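Section 4: Setting Up Your Reading Year

By now your Vultow account is open and your shelves have names, so it's time for the fun part! This section covers your yearly goal, your first logged book, and what to do with all those half-finished novels beside the bed. You can do the whole thing in one sitting, or stop after any step and pick it up later.

Before you start

Have the book you're reading now within reach. You'll need its page count and the page you're on. If you keep a paper list from last year, bring that too.

4.1 Choose a goal

1. Open the Year tab and tap New Goal.
2. Pick Books, Pages, or Both. Both is a lovely choice if you like big fat fantasy novels, which can make a book count look a little sad.
3. Type your number. If you're stuck, tap Last Year and Vultow will copy your old total into the box.
4. Tap Save. Your progress bar appears at the top of the Year tab, completely empty and full of promise!

Note: You can start a goal on any day. If you begin in July, choose Part Year so the pace line doesn't tell you that you're six months behind. 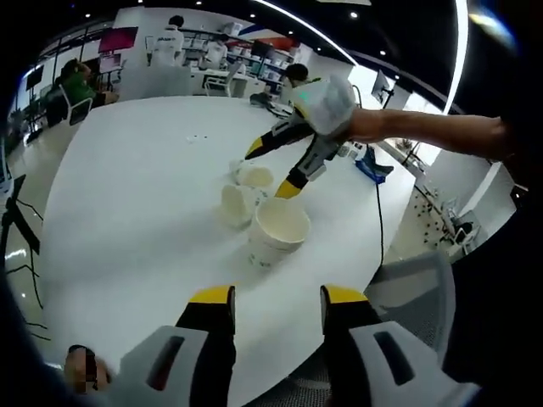 Page goals accept any whole number from 1 up. A goal of 3,000 pages works well for a first try, and if you finish early you can raise it to 4,000 without losing anything you've already logged. Your old goal stays in the history as a small gray flag.

4.2 Log your first book

1. Tap the plus sign and search by title, author, or ISBN.
2. Check the edition. Page counts vary a lot between hardcover and paperback, and the app uses whichever edition you pick.
3. If the page count is missing, type it in yourself. Use the last numbered page of the story – for a novel ending on page 298, enter 298, even if there's a preview chapter after it.
4. Enter your current page and tap Start.

Caution: Switching editions halfway through resets your current page to zero. Write the number down first.
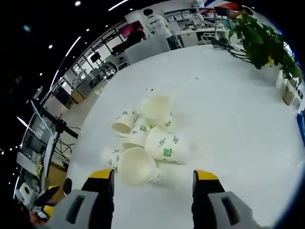

Paper cups with a green printed logo, on a white tabletop.

4.3 Bring in an old list

Vultow reads exported lists from Famstead and Ongart. Save the export file to your device, then:

1. Go to Settings, then Import.
2. Choose the file and wait for the preview screen.
3. Look down the Finish Date column. Books with no date go to a shelf called Sometime, and they don't count toward this year.
4. Tap Import All, or untick anything you'd like to leave behind.

Ongart half stars are rounded up. I think this is very generous and I'm all for it!

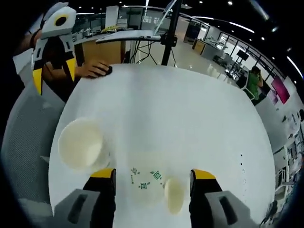 One reader wrote in to say that her rereads had all vanished after an import, and could they please count, because she goes back to the same mysteries every winter. They can! Open Settings, then Counting, and switch on Rereads. Each one then gets its own finish date, and the first reading keeps its original rating.

4.4 Books you've set aside

Tap Pause on any book you want to rest. Paused books keep their page and their notes, and the pace line ignores them. Tap Let Go if you're done with a book for good. You can choose whether the pages you read still count toward your page goal (do it – you read them!).
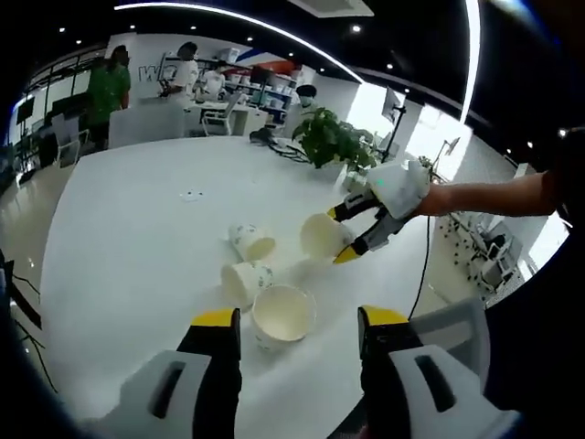 Four paper cups on a large white table.

4.5 Join a group challenge

1. Ask your group leader for the challenge code.
2. Tap Groups, then Join, and enter the code. Capital letters matter.
3. Choose what the group can see: titles, totals, or both.

A group can hold up to 32 readers. Larger clubs, like the Hesville winter read, run two groups with the same end date and compare totals on the Together page.

Section last updated 14 Feb 2024. Reminders and reading streaks are covered in Section 5.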